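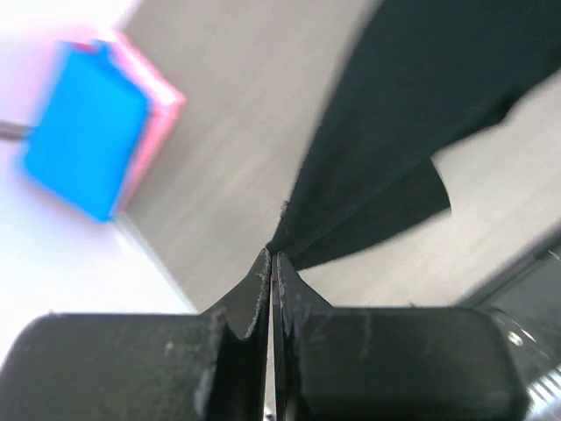
Ticket 863: grasp-success label wrong on dark cloth
Project: Lanum folding policy
Opened: September 2021
Status: open, workaround in place

Problem
The automatic labeler marks corner grasps on black fabric as misses. It compares wrist camera pixels between the fingertips against a fingertip template. The fingers are black and so is the cloth, so the score barely moves when a corner is held. Training then throws out good episodes.

Steps to reproduce
Run the labeler on the Standcombe set, dark cloth subset, default threshold. Light cloth is fine.

Log
- Checked 270 dark cloth episodes by hand. Most of the false misses are pinches at the very tip, with only a point of fabric between the fingers.
- Raised exposure in replay. More noise, same labels.
- Refit the template using frames from July. No change. Tip wear on the fingers shifts the score more than the fabric does.
- Swapped the pixel test for finger gap from the encoder. Fixes thick cloth. A single thin layer still reads as closed.
- Tried the Alcantara segmentation model on the area above the tips and required a cloth mask touching them for 3 frames in a row. Best result so far, but it fails when the cloth is out of focus.

Workaround
Use the mask test and send low scores to manual review. Cap is 1000 episodes per batch.

To do
Rerun the Trornness ablation with corrected labels. The dark cloth numbers in the draft should not be quoted until that finishes.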